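2023年5月28日。整理一串家用灯光的测量和接线笔记,拖了很久。范围限定在住宅,主要是厨房、书桌和走廊。商场和办公室不谈,那边的控制系统是另一套东西。

先统一几个词。光通量是灯往外发出的总量,单位流明。照度是落到某个面上的密度,单位勒克斯。亮度是某个方向上看到的强弱,单位坎德拉每平方米。装修群里吵“亮不亮”,一多半是三个词混着用。

买灯时标签给的是光通量,干活时需要的是照度,眼睛感受到的是亮度。三者之间隔着配光、距离和表面反射。只看流明选灯,等于只知道水龙头流量就去判断浴缸什么时候满。

我给切菜和看小字的位置定的目标是500勒克斯,测点在工作面上,人站在正常位置,身体的影子算进去。这是我自己的习惯值,年纪大的家人可以再加,走廊不需要这么高。

很多人测照度时把表平放好,然后退到一边读数。这样得到的是没人干活时的照度。吸顶灯在房间中央,人面朝墙站着,后脑勺和肩膀正好挡在光路上,读数掉一半很常见。

所以厨房第一条:工作面的光要从人的前方或上前方来。吊柜底灯的意义在这里,和氛围没有关系。没有吊柜的,轨道灯或者下照灯的位置要往墙的方向挪,让光从头顶前方落下。

照度表我用Ekik的手持款。余弦校正还可以,光从很斜的角度进来时偏低。和Povilas Ozoliņš那台对过一次,正上方入射几乎一致,贴着水平方向的光差得明显。家用判断够了,写报告不够。

手机应用测照度,同一部手机前后比较可以参考,绝对值不要信。前置传感器没有像样的余弦校正,换个握法读数就跳。拿它判断“挪灯之前和之后哪个高”,拿它判断合不合格就算了。

再说配光。同样光通量的两盏灯,窄光束那盏在正下方的照度可以高出好几倍,旁边则很暗。商品页写“聚光”“泛光”没有用,要找光束角和配光曲线。找不到配光文件的灯,我默认它是随便做的。

配光曲线怎么看:极坐标图,灯在圆心,线离圆心越远表示那个方向越强。看两件事。一是正下方到光束边缘降得陡还是缓,二是接近水平的方向还剩多少。后者剩得多,坐着的人就容易被晃。

接近水平方向的光强,是我判断一盏下照灯舒不舒服的主要依据。光源凹进去深一点,外圈有遮光角,站远了看灯口是暗的。灯面和天花板齐平、一整片发白的那种,房间越长越难受。

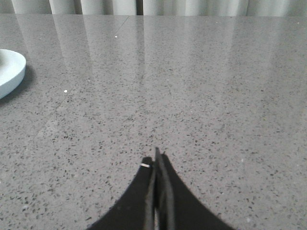

眩光分两种,直接的和反射的,住宅里反射的那种经常漏算。直接眩光抬头就能发现是哪盏灯,反射眩光要看灯、台面和眼睛三者的角度,而且跟表面的光泽度绑定。像这种抛光的灰色颗粒台面,底色并不浅,靠里那一段还是能看到一道拉长的柔光。反射率和光泽度是两个参数,深色只压低漫反射,镜面反射那部分照样在。

判断反射眩光有个土办法:在台面上平放一面小镜子,人站到干活的位置,低头看镜子。镜子里如果出现灯的发光面,这个位置就有问题。镜子沿台面慢慢挪一遍,整条工作区就扫完了。

解决办法按代价排序。先挪灯或者转灯头,让入射角避开眼睛;再换大面积、低亮度的光源,同样的照度摊到更大的面上;最后才考虑换哑光表面。为了一盏灯去换台面,账算不过来。

灯带尤其要注意。柜底灯带装在靠外的位置,抛光面上会映出一串亮点,隔着柜门线也看得见。装到靠墙一侧,亮点多半挪到墙根,但人站着时墙面会被洗得太亮。折中是用斜角铝槽加乳白罩。

铝槽的深度决定颗粒感。灯珠间距越大,罩子到灯珠的距离就要越大,否则一粒一粒看得清清楚楚。浅槽配高密度灯带,深槽可以用普通密度。我不喜欢用厚罩子硬压,光损太大,还会偏黄。

光损的事多说一句。乳白罩吃掉的比例各家差别很大,商家给的流明通常是裸灯带的。装好之后拿表测一遍,比看参数省事。实测低于预期的时候,先查罩子,再查压降,最后才怀疑灯带本身。

压降。低压灯带沿长度方向电压逐渐降低,尾端变暗,彩色的还会偏色。铜箔薄的便宜灯带降得更快。肉眼对渐变不敏感,首尾拐回来并排的时候才突然看出来,比如转角柜。

处理压降的办法:两端供电,或者中间供电,或者换更高的电压。中间供电最被低估,只要把电源出线点放在灯带中点,单侧长度直接减半,不用多加一台电源。前提是柜子中间能走线。

供电线也算在压降里。我见过灯带挑了很贵的,电源到灯带之间用一根细得像耳机线的线,绕了半个厨房。量尾端电压之前先量灯带起点的电压,两个数一减就知道损失发生在哪一段。

电源功率留余量。灯带总功率18瓦,配一台标称刚好18瓦的电源,放在密闭的柜顶里,寿命不会好看。标称值的前提是散热条件合格,柜顶夹层不是合格条件。另外,有些电源的标称是输入功率。

Nestard那款薄型电源我拆过一台。灌胶只灌了半边,变压器一侧是裸的,电解电容紧挨着变压器。功能没毛病,纹波也可以,就是这个布局让我不想把它放在灶台上方。放书柜里没意见。

电源放哪:能摸到,能换,能通风。三条里最容易牺牲的是第一条。封在石膏板里的电源,坏的时候要开孔。预留检修口不好看,可以放在橱柜顶板上,平时看不到,伸手够得着。

频闪。调光方式分两种,一种是连续降低电流,一种是高速开关。后者叫脉宽调制,频率低的时候眼睛余光和转头时能察觉。200赫兹的脉宽调制,我自己在走廊里快走时看得出残影,坐着不动看不出。

除了频率,还要看调制深度和占空比。满亮度时开关型调光基本不关断,所以店里试灯看不出问题。拧到最暗,占空比最小,问题全出来。试调光灯,一定在最低档试。

手机摄像头看条纹的方法,有条纹说明有调制,没条纹不能说明没有。快门速度由手机自动决定,房间亮的时候快门快,容易看到;房间暗的时候快门慢,条纹被平均掉。要试就用手动模式,快门拉到最快。

更直接的是光电二极管接示波器。二极管接一个负载电阻,响应速度足够看市电纹波和常见的调光频率。电阻别取太大,太大带宽就下来了,波形被抹圆,结果看着比实际好。我第一次就这么错的。

当时测了一盏Akande的台灯,波形接近正弦,我记了“调制较浅”。后来换小电阻重测,边沿是直上直下的方波。前一条结论作废。旧帖里那张图如果还有人转,请以这条为准。

市电频率两倍的纹波另说。它来自整流之后滤波不够,跟调光无关,满亮度也有。便宜球泡常见。判断方法:不接调光器,直接开到最亮,看波形还有没有起伏。有,就是驱动的问题,换灯。

可控硅调光器配灯泡是兼容性重灾区。灯写了“可调光”,调光器写了“支持LED”,放一起照样可能闪、嗡、关不干净。原因之一是总负载太小,低于调光器的最低负载。老式调光器按白炽灯设计,最低负载定得很高。

关不干净的微亮,常见于带指示灯的开关,或者零线没进开关盒的接法。极小的漏电流给驱动里的电容慢慢充电,攒够了闪一下。并联一个旁路电容模块一般能解决。这一步涉及市电,不会的请找电工。

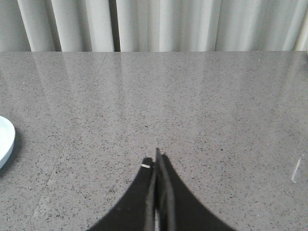
旁路模块要并在灯端,有人并在开关端,没有用。模块盒子要放进接线盒里,不能悬在吊顶里晃。多盏灯在同一回路上,通常并一个就够,装在哪一盏旁边都行,我习惯装在离开关最近的那盏,以后好找。

色温。同一个空间里混用色温,最忌讳差得不多不少。差得明显,看上去像有意分区;差一点点,看上去像买错了。同一批次、同一型号、同一色温的灯,建议多留2只备用,以后补买的批次多半对不上。

色温相同颜色也可能不同。色温只描述沿黑体轨迹方向的位置,垂直方向的偏移是另一个数,偏正发绿,偏负发粉。两盏灯色温标称一样,一盏墙面发绿,多半是这个偏移。标签上一般不印,检测报告里有。

所谓几阶色容差,指的是同一型号内部各颗灯之间的离散程度。数字小,离散小。它不保证两个品牌之间一致,也不保证点了几年之后还一致。荧光粉老化会漂,散热差的漂得快。

显色指数。常用的那个平均值只算一组低饱和色样,红色单独列在后面。平均值好看、红色项很低的灯不少见,照生肉和皮肤发灰。厨房和洗手间的镜前灯,我会单独看红色项,找不到就不买。

也不要为显色指数付无上限的钱。走廊、储物间、阳台,指数一般就够用。高显指通常伴随光效下降,同样功率照度少一截。储物间里要紧的是看清箱子上的字,字是黑的。

Marjan Mirzaei上个月问我,为什么她家换了高显指灯之后反而觉得暗。她前后都用同瓦数替换,瓦数一样,流明少了,配光还从宽变窄。三件事叠在一起。后来按流明重新选,问题就没了。

她那套房子是Meltmont小区的,层高偏低,客厅原来是一盏大吸顶灯。低层高的房间,我倾向于把光打到墙上部和天花板,让漫反射来补环境光。天花板必须是哑光白,有光泽的漆会映出灯具的形状。

间接光的效率低,这是事实。光先打到天花板再下来,损失随表面反射率和积灰增加。灯槽里的灰比想象的厚,一年不擦,照度下降表上能读出来。设计灯槽的时候就要想好手怎么伸进去。

灯槽口宽度和灯到天花板的距离有个平衡。口太窄,天花板上是一条亮边,几步之外就黑了;距离太近,同样是亮边。开口放宽、灯往槽内缩、距离拉开,光才铺得出去。图纸上只画一个小方框标“灯带”,等于没设计。

书桌。台灯光源应高于屏幕上沿,照桌面不照屏幕。横杆式屏幕挂灯用的是不对称配光,原理没问题,买的时候看切光线是否干净。坐到正常位置,看屏幕下半部分有没有一条泛白,有就是切光没做好。

挂灯还有一条容易忽略:对面坐人的话,对面会直接看到灯。不对称只管朝着使用者的一侧。两个人面对面办公的桌子,不建议用挂灯,用带深灯罩的摆臂灯,灯口压低。

桌面照度之外,背景也要有光。屏幕亮、墙面黑,眼睛在两个亮度之间来回适应,容易累。背后墙面给一点光即可,不需要和桌面一样高。不用专门买“屏幕背光条”,一盏朝墙的普通小灯效果相同。

走廊和夜间照明。起夜灯要低位、低亮度、暖色,照脚下。感应灯最大的毛病是亮度按进门灯标准做,半夜一步踩出来被晃醒。可调最高亮度的不多,没有的话在罩子里贴一层中性灰片,别贴黄纸,黄纸烤久了发脆。

人体感应器的安装方向有讲究。热释电感应器对横穿视野的移动敏感,对正对着走过来的移动迟钝。装在走廊尽头正对来人,常常走到跟前才亮。装在侧墙,人横穿探测区,触发会早得多。

毫米波感应器反过来,静止的人也能探测,代价是会穿过薄隔墙和玻璃,隔壁有人走动它也亮。灵敏度调低,距离门限收紧。电风扇、摆动的窗帘都可能触发,调试的时候把它们打开再调。

回路划分比灯具选型更影响日常使用。原则是同时需要的灯放一路。厨房工作面一路,环境光一路,别混。客厅的吊灯和灯带各自一路。开关位置按人的行走路线排,离门最近的那个键控制进门第一眼需要的灯。

布线阶段给每个开关盒拉零线。多出来的成本很低,以后换智能开关、换感应开关都不受限。拉完拍照,照片里放卷尺,按房间命名。几年后在墙上打孔,全靠这些照片。

智能开关和智能灯二选一。墙上断电,智能灯就离线;墙上不断电,客人不会用。我的做法是墙上用智能开关,灯用普通的可调光灯。需要调色温的房间例外,用智能灯,墙上换无线按键,电源常通。

断电恢复后的默认状态要检查。有的灯来电自动全亮,半夜停电又来电,整屋大亮。这个选项一般藏在设置深处,有的型号根本没有。没有这个选项的,不要放卧室。

验收清单,自己用的。每个工作面人站好之后测照度;每盏可调光灯在最低档看波形;台面走一遍镜子;每条灯带首尾量电压;每台电源连续点亮一晚后摸外壳温度。摸之前先断电,外壳也不能全信。

数据记录格式:位置、高度、人是否在位、窗帘开合、开了哪几路、读数。“窗帘开合”必须写,白天测的数没有这一项等于没测。最好天黑后测,把日光完全排除。

有人问要不要软件模拟。住宅规模,手算加现场试灯足够。拿一盏同光束角的灯,接上延长线,举到预定位置,另一个人看表。误差比软件里随手填的墙面反射率还小一些。

Povilas Ozoliņš不同意上一条。他的理由是软件能提前看出均匀度问题,举灯试只能试一个点。有道理,长条形空间和多灯叠加的情况,我也会建模。单间厨房我还是举灯。

更正一处:前面说中间供电“不用多加一台电源”,指的是总功率不超过单台电源的情况。超过了照样要分。分电源时灯带的正极也要断开,两台电源的输出不要并在一起。

还欠一个题目,恒流灯和恒压灯带混在一个房间里,怎么让调光曲线对得上。两者在低段的响应差得远,同一个指令,一个剩一点光,一个已经灭了。曲线测了一半,6月把剩下的测完再发,原始数据一起放。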